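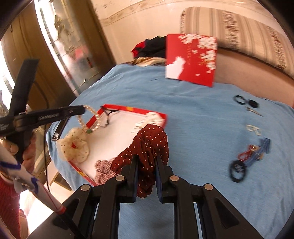

用手持夹爪采集收纳动作：黑色夹爪夹着一条暗红底白色小圆点的围巾，前面是敞开的红色盒子。

手持夹爪的数据，该按“条”算还是按“家”算

过去一年里，做操作学习的团队汇报数据规模时，习惯先报条数。几万条演示、几百小时，数字越大越靠前。我的看法是，对手持夹爪采集来说，条数是最不值得放在第一行的指标。真正决定策略换一个房间还能不能用的，是这些数据来自多少个互不相同的地方，以及每个地方的东西有多乱。

先说我们自己的情况。Havireck项目做的是家庭小件收纳，任务写出来只有一句话：把散放的配饰和布料收进盒子。采集工具是手持夹爪，操作者握着手柄，用夹爪的两根手指去完成动作，相机装在夹爪上，跟着手一起走。项目第一阶段在Trirkenby的一间样板房里完成，录了1,274条。床单每天铺平，物品是统一采购的，盒子摆在固定范围内。第二阶段换了办法，到住户家里去录，用住户自己的东西，一共820条。

两批数据分别训练，网络结构和训练步数一样，然后到3个两批数据都没有出现过的卧室里测试。条数少的那一批表现更好。差距主要出在抓取布料的环节，第一批训出来的策略碰到没见过的发圈和围巾，常常在离物体还有一段距离时就合拢手指，或者停在上方来回移动。第二批也会失败，但多数失败发生在放置阶段，抓是抓起来了，松手时布料搭在盒沿上。

这个结果并不新鲜，做过的人大概都有类似经验。我想讨论的是，既然大家都有这个经验，为什么采集计划还是按条数来排。

原因之一是成本好算。样板房里一个熟练的操作者一上午能录很多条，复位快，场地不用协调。到住户家里，路上要花时间，进门要校准，物品要登记，录完还要放回原处。按每条的单价比，入户要贵得多，拿去申请预算很难看。可是单价的分母选错了。如果把分母换成“策略在陌生房间里多完成一次任务”，账要重新算。我们内部按这个口径算过，入户采集更便宜。这个口径也有毛病，它依赖测试房间怎么选，3个房间太少，换一组房间数字会动。我不打算拿它当定论，只是说明单价不能只有一种算法。

原因之二是样板房容易把“干净”当成“质量好”。审核数据的人喜欢背景简单、动作利落的片段，碰到杂物多的就想打回。看看开头那张照片里的床面：盒子里外有浅色带暗红圆点的发圈、带绿色小坠子的金色项链、一根细黑绳，旁边还散着黑色发绳、一小簇银色发夹，还有一辆侧倒着的蓝红两色玩具摩托车。玩具摩托车跟收纳配饰没有关系，按第一阶段的审核标准，它应该先被拿走再录。我认为应该留着。策略部署以后面对的就是这样的床面，它得学会在有无关物品的情况下只动该动的东西。训练集里从来没有无关物品，就等于默认了视野里的一切都要收。

布料尤其说明问题。一条围巾被夹起来以后，会在手指上方鼓成一团，把后面的盒子遮掉一部分，腕部视角里能看到的目标就少了。硬质物体很少这样。遮挡多大、布怎么垂，跟料子、夹的位置、手腕角度都有关，靠在同一条围巾上重复几百次学不全。仿真也很难替代，至少以我们能用的算力和模型精度，仿出来的布和真布在这一步差得很远。

手持采集的支持者常说，它最大的好处是快，不需要把机械臂搬来搬去。我同意它快，但快带来的收益应该花在换地方上，而不是花在同一张桌子上多录几遍。机械臂遥操作受场地限制，在一个地方多录是不得已。手持夹爪没有这个限制，还按遥操作的方式组织采集，等于放弃了这种工具的主要优势。

反对意见我听过几种，其中两种值得认真对待。

第一种说，多样性上去以后，单个场景的数据太少，模型学不到精细动作。这在穿针、插接这类任务上可能是对的，我没有做过，不下判断。在收纳任务上我们没有看到。第二阶段平均到每户的条数不多，抓取精度没有下降。不过有一个下限，某些住户家里只录了很短时间，这些数据单独加进去或去掉，测试结果几乎不变。我倾向于每户至少录满一个完整的任务循环，从东西散开到全部收好，而不是挑几个动作就走。

第二种说，入户数据的标注和位姿质量不稳定。这是真的。窗边的强光、柜子玻璃门的反光、大面积的纯色床单，都会给视觉定位添麻烦。我们第二阶段录的原始片段里，有相当一部分因为轨迹漂移被丢掉，820条是过滤之后的数字。处理流程用的是Imhof，参数原本照着样板房调，搬到住户家里几乎要重调一遍。这笔开销应当算进预算，不能藏起来。但因为轨迹难算就退回样板房，是让处理流程决定研究问题，顺序反了。

另外有一个做法上的建议。报告数据集时，除条数以外至少再写清楚四件事：有多少个独立的地点，每个地点的物品是自带还是统一采购，无关物品有没有被清走，过滤前后各剩多少。这些信息采集时顺手就能记，事后补非常困难。我们第一阶段没有记无关物品这一项，现在想回头分析，只能逐段看视频。Zisar是我们后来写的登记表格，功能很简单，一户一页，进门填一次，离开前核一次，操作者填完用不了几分钟。

隐私也要提一句。进到别人卧室里录像，抽屉、衣物都可能入镜，住户有权在录完以后要求删掉任何一段。删掉的部分会让数据变少，这个损失应当接受，排计划时就要留出余量。

我们第三阶段的计划已经改了，目标栏里不再写总条数，写的是户数和每户的完整循环数。条数仍然会统计，放在附录里。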